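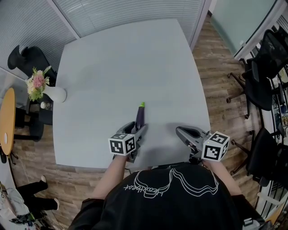

The last bus to Curnbridge left at twenty past six, and my aunt was not on it. I know this because I stood at the stop in Fernthorpe with her second suitcase, the one she had forgotten in our hall, and looked into every window as it went by.

I walked back up the hill. It was November and the lamps were already lit. The suitcase was very light for its size, and something small moved inside it when I changed hands.

At home my mother was cooking eggplant in the way of Isusach, with vinegar and too much garlic. She did not turn around.

"She took it?" she asked.

"She was not there."

My mother put the lid on the pan. For 20 years the two sisters had lived in the same street and had spoken mostly about the price of things. Then, in one week, my aunt sold her chairs, gave us her plants and said she was going back to the village, where there were now 61 people and no doctor.

"Open it," said my mother.

I said that it was not ours. She dried her hands, came to the hall and opened it herself. Inside there was a winter coat that I remembered from photographs – my grandmother's coat, with the wide collar – and in its pocket a door key. The key had a paper label, and on the label was written, in my aunt's square letters, "Yours also."

My mother sat down on the floor beside the suitcase. I had never seen her sit on the floor. She put her arm in one sleeve of the coat and left the other sleeve hanging.

"She always said that I took it," she said. "The coat. All these years I thought she had it, and she thought I had it."

"Then where was it?"

She did not know. In the kitchen the lid began to knock on the pan, and I went to turn down the fire. When I came back she was wearing her shoes.

"There is a light in her window," she said. "Bring two plates."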